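Threads > Robotics > Gripper testing

Eimear Keane
May 20, 2025

Okay, people have been asking for the gripper comparison and I keep saying "next week," so I'm just going to write it in pieces between runs. Long thread. Get a coffee.

1/ The question I got handed: we have one arm, one bench, and a budget that covers one more end effector before August. Which one do we buy? We've been living with a parallel jaw gripper from Rambridge for ages and everybody has opinions about it, most of them rude.

2/ The contenders: the Rambridge two-finger (already ours), a soft three-finger thing from Gundilent (on loan), and a plain rod tool – literally a stick with a round end – that I use for pushing. Yes, I'm counting the stick. The stick has feelings.

3/ Same arm for everything, same controller for most of it (more on the "most of it" later, sigh). I swapped cameras halfway through too, which I know, I know. I reran the early stuff after so the numbers are all from the second camera.

4/ Total trials that made the cut: 511. I threw out anything where I'd bumped the table or the arm faulted before it moved. There were more of those than I'd like to admit and a couple of them were me leaning over to grab my lunch.

5/ Task one is boring on purpose. Pick a block, lift it, put it down on a target. Little plastic shapes, a few colors, nothing exotic. If a gripper can't do this I don't care how nice the brochure is.

6/ The Rambridge is great at this! Really great, as long as the shape has two flat sides facing each other. Cube? Done. Hexagon? Done, if you line up on the flats. It closes, you hear that little tick, off you go.

7/ Then you give it a heart. Where do you grab a heart? Pinch across the lobes and it's okay. Come in from the front and the jaws slide toward the point and the block squirts out sideways. I chased one under the filing cabinet.

8/ The star is worse. Two jaws want two parallel faces and a five-pointed star does not have a pair of those to offer, so you're always landing a point on one side and a notch on the other. It'll hold. Then the wrist turns and the star turns a bit more than the wrist did.

9/ The Gundilent soft fingers couldn't care less about any of this. Star, heart, cylinder, whatever, it just kind of hugs them. I was all ready to be a skeptic and I was charmed in one afternoon.

10/ BUT. It's fat. Those fingers need room all around the block, and if two blocks are sitting right next to each other it shoves the neighbor every single time. I tried coming in at an angle and that only changed which neighbor got shoved.

11/ So task two became all about crowding. Blocks in little same-color groups, close together, and you have to get one without messing up its buddy. This is where the stick comes in.

12/ Stick plan: don't grab anything. Push the block away from its neighbor first, then swap tools and pick. Slower on paper. I wanted to know how much slower, and whether the pushing was repeatable enough to bother with.

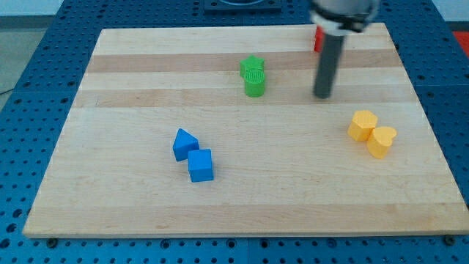

Rod tool over the board, color groups set out for the pushing task.

13/ The board is maple and I did not choose it for looks. My first few sessions were straight on the perforated table and the tip kept finding the holes. You'd get a lovely smooth push and then a clunk. A cutting board bolted down at the front fixed it in five minutes.

14/ One thing I'd do differently is the stripes. I like the look, but the new camera's edge detector likes them too. It kept reporting a long skinny "object" along the back of the board. I ended up masking by color, which works fine for bright plastic on blond wood.

15/ Blue is the awkward one. Blue blocks, blue table. On the board they're no problem at all. Push one past the edge and the color mask loses its mind, so I shrank the workspace to stop short of the wood's edge on all sides.

16/ Somebody in my messages asked why a rounded tip and not a flat paddle. I tried a paddle! A paddle is lovely if you hit the face square on. Get the angle a little wrong and a corner digs in and spins the block. The round tip touches at one spot, and if you aim that spot through the middle of the block, it goes more or less where you want.

17/ "More or less" is doing some work there. Cubes go straight. The triangle goes straight if you push on a long face and does a little pirouette if you push near a corner. The cylinder, standing up, is the surprise – it wanders off to the left or right of the tip like it's on ice.

18/ What fixed the cylinder was speed. I'd been pushing at the same speed for everything and I finally dropped it way down for the round one, with a position correction every 37 milliseconds. Much better. Still not a cube.

19/ Numbers, for the numbers people. In the crowded task I ran 152 trials with the stick-then-pick combo. It left the neighbor alone far more often than the soft fingers did, and it beat the two-finger on its own too, mostly on the star and the heart. I'm putting the full table in the writeup so nobody quotes me off a phone screen.

20/ The cost is time. Each tool swap on our setup is me, a hex key, and some muttering. With an automatic changer you'd get most of that back, but then you're buying a changer, and the whole point was we can afford one thing.

21/ Right, the controller. I promised. We run the Flinell box day to day and it's solid, dull, I love it. The loaner came with a Bugti unit and a note saying the soft fingers were tuned for it. Fine. I hooked it up.

22/ The Bugti has a really nice force readout. You can see the moment of contact as a clean little step, and for pushing that is gold. On the Flinell I'm squinting at motor current and guessing.

23/ The Bugti also forgets its tool offset when you power cycle. Every time! I lost most of a morning to a tip that was convinced it was longer than it was and stopped way up in the air, pushing nothing, very confidently.

24/ So for the record: soft finger trials were on the Bugti, two-finger on the Flinell, and the stick got run on both. The stick results were close enough between the two that I'm comfortable comparing across. If you're not comfortable, that's fair, come argue with me in the comments.

25/ Camera notes, quickly. The old one was mounted low at the front and the blocks at the back kept hiding behind the ones in front. With a star behind a cylinder you only ever see a bit of the star, and the pose estimate is garbage. I moved the new one higher. It still loses things behind the tool, though, and if the rod is in front of a block you're working from memory until it moves.

26/ My cheap fix: back the arm out of the way, take a picture, plan, go. It adds a pause before each push and it looks a bit dopey, like the robot's having a think. I don't mind. I need a think too.

27/ Soft finger durability, a few people asked. I did 3000 open-close cycles overnight with no block, just flapping away in the dark. No tears, no leaks. One fingertip pad has gone a bit shiny and I think it grips a touch worse, but I haven't measured that properly so please don't repeat it as a finding.

28/ The two-finger has been through far more than that over the years and the only thing I've ever replaced is the rubber on the jaws. It's ugly and I'd trust it with my car keys.

29/ Where I've landed, for now: keep the Rambridge, don't buy the soft one for this bench. If our parts came in one at a time with space around them I'd say the opposite and I'd say it loudly. Ours come in clumps.

30/ And I'd spend the money on a finger set for the Rambridge with the rod built in, so it can push and pinch without me and my hex key. I've sketched one. It's a bad sketch. The rod sticks out past the left jaw and you tilt the wrist to use it.

31/ First worry with that: when you tilt to push, does the other jaw clip the blocks next door? On paper it clears the cube and just barely clears the star. On paper, lots of things clear.

32/ Second worry is stiffness. The long rod I have now flexes a little when it's loaded sideways. For plastic blocks, who cares. For the heavier parts downstairs I'd want it shorter and thicker, and then it's back to being fat. Round and round.

33/ I'm printing a first version of the finger this week. If you've built a pinch-and-poke combo like this I would love to see how you handled the offset, and also whether you gave up.

34/ Going to go reset the blocks now. The loaner goes back soon and I still want one more round with the heart.

Comments

gearlash: The paddle thing matches what I saw. We ended up with two round tips side by side, so you get two contact points and the block can't spin as easily. Worth a try before you print the single one.

Eimear Keane: ooh. Two tips might also sort out the cylinder, it'd sit in the gap. Stealing this.

mossy_hex: The Bugti offset problem is a setting, look for "retain tool" under startup. It ships turned off for some reason.

Eimear Keane: I want my morning back.

tinbench: Not convinced about comparing across controllers. Could you do even a small batch of the soft fingers on the Flinell before they go back?

Eimear Keane: Fair. I'll try to squeeze one in, crowded task only.

pallet_dad: what finish is on the board? mine is oiled and everything slides too easily

Related threads

Rubber jaw pads: what I've tried and what fell off
Masking by color when your lights keep changing
Flinell startup notes, part two
Should you buy a tool changer or just get faster with a hex key?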